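Draltham Facilities Desk
Ticket 1237
Subject: Green table cover, Room 44, will not lie flat
Opened by: Murdo Geddes
Status: Open (reopened 2 times)
Priority: Low, apparently

Apr 30, 2026 is what the form wants to put here. It was April 30, 2026 when I typed it.

Problem: The clear sheet with the white grid in it, the one that goes over the green, has developed opinions. Lines that should be straight wander off. I cut paper patterns in here and my rectangles are coming out as kites.

Tried so far:
Smoothed it by hand. Looked great until I let go.
Rolled it the other way overnight. Now it curls at both ends, so at least it matches.
Left it under the Hepburn catalogs for a weekend. The catalogs are now slightly curved.

Reply from desk: Have you tried turning the sheet over?

Reply from M. Geddes: Yes. The waves are on that side too.

Reply from desk: Pevley say to unroll it in a warm room for 60 minutes with weight on it. Please close the ticket if resolved.

Reply from M. Geddes: Did the 60 minutes. Then did them again, in case the first lot were faulty. Ticket not closed. 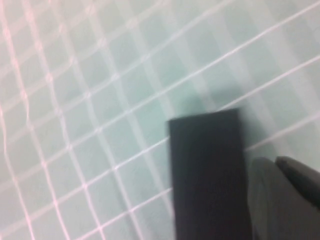 I've stopped lining anything up with the grid and gone back to a steel ruler, like my grandmother. The cutting is fine. My faith in grids is less fine. Could someone ask Groltier whether they sell a thicker sheet, and whether it can be shipped flat? The last one came in a tube, and I have my suspicions about the tube.

Desk note: Passed to purchasing. Ticket left open.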